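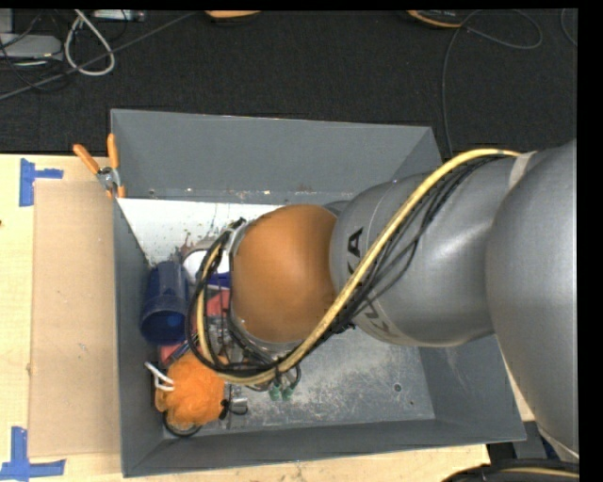 How long should you keep paper bank statements?

I keep mine for six years and shred anything older. I'm self-employed, so I go by the tax side of it. If you're on a wage you can probably get away with far less.

October, by Rosimeire Godoy

I started sorting the paperwork on a Tuesday evening and finished it nine days later. Most of it had come with us from the flat in Cirberg in four boxes, and two of those still had the removal firm's tape on them. I had been paying to insure a bicycle I sold before we moved. I only found that out by reading the statements as I went, which slowed everything down but saved me 48 pounds a year.

My system before this was a drawer. When the drawer was full I emptied it into a box and wrote the year on the lid, except the year was when I emptied it and had little to do with what was inside. One box marked as last year's had my old school certificates in it and a gas bill from Fulladdale, where I haven't lived since my twenties.

The first evening I made piles on the bedroom floor: house, car, bank, work, health, and one for things I didn't understand. That last pile was the biggest for a while. A lot of it was pension letters. I had a small pension from Givura, where I worked in the accounts office for just under three years, and I'd forgotten it completely. It stood at 3274 pounds on the last letter I could find. I rang them, waited, and gave them my new address. They want a form back with a copy of my marriage certificate, so that was the next thing to look for. It was in the car pile, inside the handbook.

I bought a pack of 20 card folders and used fourteen. I tried coloured ones years ago and could never remember what the colours meant, so these are all buff with the name written on the tab in marker. They stand upright in one box on the bottom shelf of the wardrobe. Birth certificates, passports and the house papers are in a separate zip wallet that I can pick up quickly.

For the shredding I borrowed my sister's machine. It takes five sheets at a time and then needs a rest, and it doesn't like staples. The shreds went on the compost in thin layers, apart from the window envelopes.

I also switched the water and the phone over to email bills. I left the bank on paper. I read a paper statement when it arrives and I don't open the online one, so there's no point pretending.

Still to do: the photographs, and a folder of my mother's letters which are in Portuguese and not in any order. I did find her receipt for the sewing machine, 985 in the old money, folded into a knitting pattern. I've put it back where it was.

Last updated: October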